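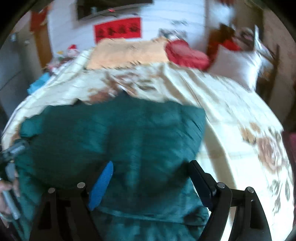
The woman who takes apart old coats

Judit Lakatos works in the back room of her flat in Gernham, on the second floor, over a shop that sells bicycle parts. When I arrive at ten in the morning she has already been working for 3 hours. She gives me tea and a chair near the window, and she continues to unpick a sleeve while we talk.

She has been altering clothes for most of her life. She learned it first from her grandmother, later in a workshop which made uniforms, and after that she was for many years the only tailor in a dry cleaner's shop. Now she works for herself. People bring her the clothes which nobody wears any more but which they cannot give away, and she makes from them something that can be worn again.

"It is mostly coats," she says. "A coat stays in the family. A shirt is finished after some years and you make a rag from it, but a coat waits. I get coats from the father, from the aunt. The person is gone a long time already and the coat is still hanging there behind the door."

I ask her what is the first thing she does when a coat comes to her. She puts down the small scissors.

"I turn it inside out. Always. The outside tells me what the shop wanted to sell. Inside I see how much cloth is in the seams, if somebody repaired it before, if the lining is sewn by hand or by machine. Sometimes there are two centimeters in the side seam and I am happy, because then I can make it bigger. In the new clothes there is almost nothing. They cut everything away to save cloth."

She does not measure the coat at first. She measures the customer, and she asks the customer to sit down, to reach for a shelf, to put the hands in the pockets. Many people, she says, stand very straight in front of the mirror and then go home and never stand like this again.

The most difficult thing in her work is to say no. One of her customers, Kornél Balogh, came last February with the winter coat of his uncle. He is a tall man and the uncle was not. He wanted the sleeves longer, and the shoulders wider, and he wanted that it would look the same as before.

"I told him, Mr. Balogh, I can do one of these," she says, and laughs. "The sleeves, yes, because there was a good hem. The shoulders, no. A shoulder is like a foundation of a house. You can make it smaller with a lot of work, but you cannot make it from air."

In the end she made a short jacket from the back and the lower part of the coat, and she kept the buttons and the inside pocket. When I call him later, Mr. Balogh tells me he was disappointed for one week. "Then I put it on to go to the station, and I kept it on for the whole evening," he says. "My uncle always carried peppermints in that pocket. I carry now my glasses there."

Mrs. Lakatos charges by the piece and not by the hour. A hem is a small job. A new lining costs more than many people expect, and for a full remake of a coat the price begins at 300. She says this number before she touches the cloth, so that there is no misunderstanding. Some people thank her and take the coat home. She is not offended by this.

"They compare it with a new coat from the shopping center," she says. "I understand. I also buy socks in the shopping center."

I want to know if the cloth was really better in the past, as people like to say. She thinks for a while before she answers.

"Some of it. The wool was heavier. But I had also in my hands many bad old things, with a lining that falls apart when you look at it. The bad ones were thrown away and we forgot them. So we see today only the good ones, and we say, how good was everything."

What she misses is something smaller. In the uniform workshop there was a drawer with pieces of the same cloth, and when something tore, you took a piece from the drawer. Today she looks for a matching thread for days. For one green skirt she tried 5 different threads, and in the end she used a gray one, which disappeared into the cloth better than all the green ones.

Since last year she has a student. Rhiannon Rowlands comes on 4 afternoons in the month and pays for the lessons with help: she presses, she sorts buttons, she carries the heavy parcels up the stairs. She had sewn only curtains and cushions before. In the first lessons she was not allowed to sew at all.

"I only unpicked," Ms. Rowlands says. "I thought it was a kind of punishment. But when you have opened twenty collars, you know how a collar is built. I would never have learned that from a book."

Her teacher agrees, but she adds that the student still pulls the thread too hard. They both look at the sleeve on the table and start to speak about the lining, and for some minutes I am forgotten. The question is whether the old lining should be kept. Ms. Rowlands would like to keep it for the pattern. Mrs. Lakatos shows her with one finger where the silk is thin, under the arm, and says that it will hold for one winter, and then the customer will be back with a long face.

Before I leave, I ask for some advice for people who do not have a tailor in the neighborhood. She does not like this question very much, but she answers it. Brush the wool after you wear it, she says. Do not wash it when airing is enough. Sew the button back on the day when it becomes loose – the next day it will be lying somewhere in the street. And empty the pockets before you hang up the coat, because the weight pulls the front out of shape.

"And do not keep everything," she says at the door. "Keep one coat and wear it. The others, give to somebody who is cold."

Mrs. Lakatos takes new work again from September. She asks customers to bring the coat together with the shoes they will wear with it.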